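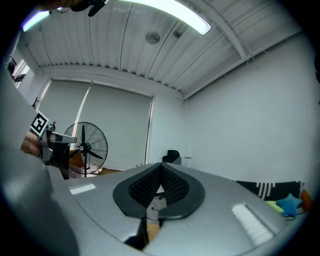

Hemix refits ground-floor room at Brukport

2025-09-01

The ground-floor room at the Brukport building is back in use after a refit by Hemix. The walls are white, the wide window has pale grey roller blinds, and a black pedestal fan stands in front of them. An office chair is further back, against the white wall.

The work order covered 16 items, most of them minor: sockets, door closers, a replacement light switch and sealing at the window surround. Three were carried over from the June inspection. The blinds are operated separately, so one half of the window can be shaded while the other is left open.

No fixed cooling has been fitted. A quote from Rereck for a wall-mounted unit came to 1,935 euros before wiring and was declined for this year. The pedestal fan will serve the room until the matter is looked at again — the supply to that side of the building would need a new circuit in any case.

Users are asked to keep the floor around the base of the fan clear and to switch it off at the wall when leaving. Bookings are made through the Baldursdóttir office on the first floor, for up to three hours at a time. The door code has not changed.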